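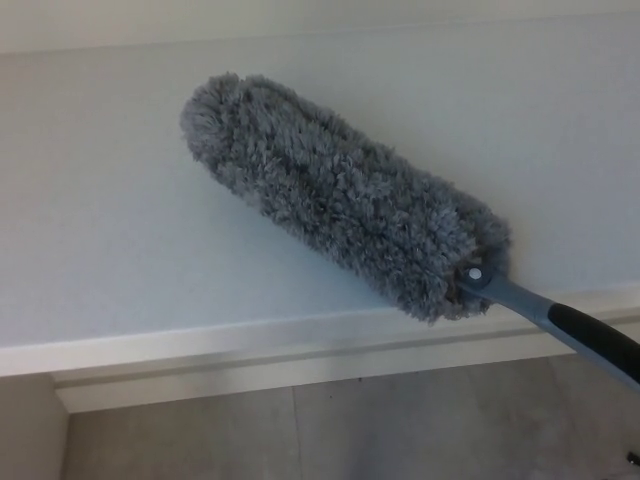

A gray microfiber duster on a white wall. Dust in homes and shared buildings is the subject of a free advice evening in Honley.

Honley tenants get new rules for dust and air in shared stairways

Residents of the Jisari apartment buildings in Honley will see a change in how their stairways and halls are cleaned from February. The housing company Říha, which manages the buildings, has told tenants that dry sweeping will stop in all common areas. Cleaners will use damp cloths and vacuum machines with fine filters.

The decision comes after a long discussion between the company and the tenants. During the last heating season, many people complained about dust on the stairs, on the mailboxes and on the tops of the door frames. Some of them said that the dust came back one day after cleaning. Parents of small children and older tenants with asthma were the first to write to the company.

Říha sent a short list of questions to every apartment, and 84 households answered. Most of them wrote that dust was a bigger problem for them than noise or parking. Several people also added their own remarks on the back of the paper. One tenant wrote that she washes the outside of her door herself every week, and that she would like to stop doing it.

"We read all the answers, also the angry ones," said Radek Sokol, who is responsible for the buildings at Říha. "People were right on one point. When you sweep a dry staircase with a broom, a part of the dust goes up in the air and later it falls down again in another place. We paid for this work and the result was not good."

The new cleaning plan divides the work in a different way. The stairs and the ground floor halls will be cleaned two times a week. Walls, lamps and the upper parts of the windows, which until now were cleaned only before the holidays, will have their turn every month. The cellars stay as they are, with one cleaning in spring and one in fall.

Mr. Sokol said that the order of the work is also important. The cleaners will begin with the ceiling corners and the walls, then they will do the window sills and the rails, and the floor will come last. In the past the floor was often finished first, while the corners were left for another day.

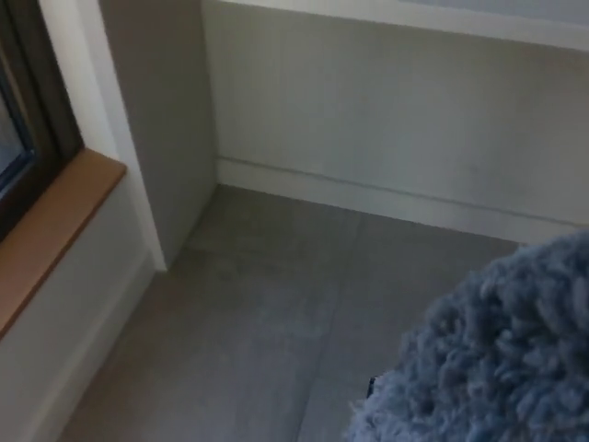 Tenants will pay a little more for the service. The company did not want to give the final price before the contract with the cleaning firm Akido is signed, but it promised that the amount will be written separately on the yearly bill, so everyone can check it. Some tenants are not happy with this. At the last house meeting, a man from the third building asked why he should pay for better cleaning when the old front door does not close well and the wind brings in leaves and sand from the parking lot.

The company agreed that the door is a problem. A new door closer is ordered for the third building, and heavy mats will be put down at all entrances. The mats will be changed by Akido and washed outside the building. Mr. Sokol asked the tenants not to move them to the side when they bring in bicycles or furniture, or at least to put them back after.

The letter to the tenants also has some advice for the apartments. It recommends opening the windows wide for a short time in the morning and closing them again, even in cold weather. A window that stays a little open the whole day makes the room cold and does not change the air much, the letter says. It also asks people not to shake rugs and blankets out of the windows over the balconies of their neighbors. There is a metal frame for rugs in the yard behind the second building, and it will be repaired and painted.

Another part of the letter is about the air vents in bathrooms and kitchens. Tenants should keep the covers clean and should not close them with paper or tape. During a check of the vents last fall, the technicians found that in many apartments the cover had not been taken off for years. Tenants who can't reach the vent can ask for help at the office, and this help is free of charge.

An advice evening will take place in the meeting room on the ground floor of the first building. It starts at 6 p.m. and will take two hours. A person from Akido will explain the cleaning plan and answer questions, and tenants can look at the plan for their own stairway before it goes on the notice board. Children are welcome and there will be tea.

The new plan will first run for nine months. After this time, the company will send the same questions to the households again and compare the answers. Those who can't come to the evening can leave their questions in the yellow box next to the office door until the end of the month.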